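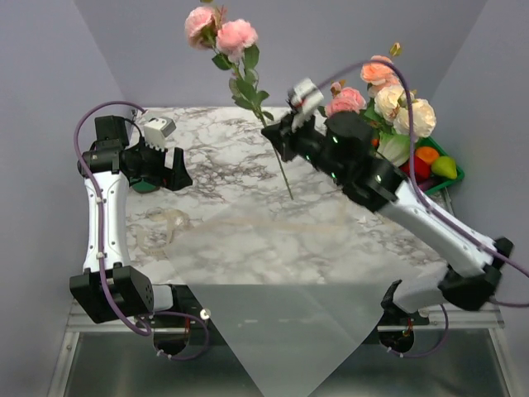

Sinking funds are the thing I get the most email about, so I finally put all my answers on one page. If you're brand new, a sinking fund is just money you set aside a little at a time for a bill you already know is coming. Car tires, the dentist, holiday gifts, that kind of stuff. I like to picture my paycheck as a square tabletop like the marble-patterned one up top, with walls on three sides. There's only so much surface, and every fund you set down on it takes up room that something else could have had. Once I started looking at it that way, I quit opening a new fund every time I had a bad week!

Isn't this the same as an emergency fund?

Nope, and please keep them apart. Your emergency fund is for the stuff you can't see coming, like a layoff or a burst pipe. Your car registration is not an emergency. It comes every single year (I know, I used to act shocked too). When I kept everything in one pile, I'd pay for insurance out of it, feel terrible, and then not have enough left when the water heater went.

How did you get started?

With debt, like a lot of people. I was carrying $3,394 on a store card called Tendent, and when I went back through the statements with a highlighter, most of it was stuff I could have planned for. Two vet visits, new brakes, a plane ticket to my cousin's wedding. I'd known the wedding date for over a year! I paid the card down first and then kept sending the same payment to myself.

How many funds should I have?

I run three right now: car, medical and gifts. At one point I had so many that I spent my Sunday mornings moving four dollars from here to there, and I got so sick of it that I dropped the whole thing for months. Start with whatever hurt you most last year. You can always add another one once the first is rolling.

How do I figure out how much to put in?

Take what the bill will cost, subtract what you've already got saved for it, and divide by the number of paychecks until it's due. So if your insurance is $600 and it's due in twelve paychecks, that's $50 each time. If you don't know the cost, look at what you paid last time and round up.

If that number makes your stomach drop, put in what you can. Half the bill in cash is still half that doesn't go on a card.

Where do you keep the money?

Mine is in a plain savings account at Granström, a little credit union near my work. They let me open sub-accounts and give each one a name, and I can see them all on one screen. Ask your own bank if they do this, because plenty do and they don't always make a fuss over it. A few things I'd check before you open anything:

Is there a monthly fee?
Is there a minimum balance?
How long does it take to move money back to checking?
Is it insured? (FDIC for banks, NCUA for credit unions.)

I wouldn't put this money in stocks. You need it by a certain date, and the market doesn't know when your tires are going bald.
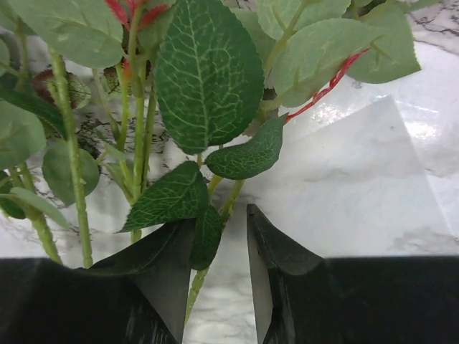
Artificial flowering plant on a marble-patterned surface.

Can I do this with cash envelopes?

Sure! My friend Sibel Uçar has done it that way for years and she's way more disciplined than I am. I did envelopes for one winter and kept borrowing from gifts to buy lunch. If you go with cash, write the balance on the outside every time you add or take some out, and don't keep large amounts around the house.

Do I need an app?

You don't. I use a worksheet called Fekau that a reader, Ruan Joubert, put together and was nice enough to share with me. It has one row per fund and one column per payday. I tried Flomum for a bit as well and it was fine, I just didn't want one more thing sending me notifications. A notebook works too.

Should I save while I still have credit card debt?

This one gets people heated. My own take is to do a little of both. If every spare dollar goes to the card and then the car needs brakes, the brakes go right back on the card, and that's so discouraging. I'd keep making more than the minimum payment and put a small amount toward the one bill you know is next. If your rate is really high, lean harder on the debt. And if you're behind on payments or getting calls, talk to a nonprofit credit counselor before you worry about any of this.

What if I have to dip into the wrong fund?

Then you dip. I did it in November when my crown cost more than the estimate and the car fund covered the rest. I wrote it down as a loan from car to medical and paid it back over the next few checks – no guilt, no starting over.

What do you do with leftover money?

If the bill comes in lower than I planned, the extra stays put and next year's payments get smaller. My gift fund is the exception. Whatever's left in there after the holidays goes out to dinner with me.

How much do you have in yours right now?

I get asked this a lot, so fine! As of 20 Jan 2020 it's $2,003 altogether, and most of that is car. It'll look pretty sad after the insurance comes out next month, and then I'll fill it up again.

My income is different every month. Will this work for me?

It can, but use a percentage in place of a set amount. When I was freelancing I moved a slice of every payment the day it landed, before I'd had time to get attached to it. In good months I put in extra. In bad months I skipped gifts and kept car going.

Can I send you my own question?

Please do, the contact form is in the menu. I'm not a financial advisor and I can't tell you what to do with your retirement account, but if it's about saving up for tires, I'm your girl.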